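# About Kellincombe Stationery Library

We lend, refill and rehome whiteboard markers, pens and the cups they live in, and we love it more than is probably reasonable! Kellincombe started in a spare classroom at Collisitz, when Henrike Voß got tired of throwing out good barrels with dry tips. These days we keep 2,000 markers going around the district's schools, and every one comes back across our white tables to be checked, capped and put in a mesh cup by colour.

Blue is the favourite by a mile (it wipes off cleanly and kids can read it from the back row). We store markers lying flat so the ink stays even from end to end, and the cups are for the ones heading out again that day.

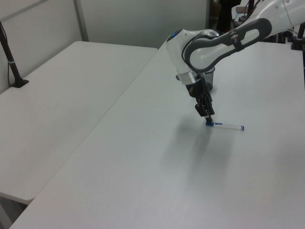
Ghada Khasawneh wrote to us that her class now argues over whose turn it is to do the cap check, and that she hasn't bought a new marker since May.

Letters like hers get pinned up by the kettle. If your school would like to join, drop in to the Dhillon Street room and ask for Marin or Evanthia. Bring whatever you've got, chewed caps and all. A starter box holds 200 markers, and we'll happily split one between two smaller schools.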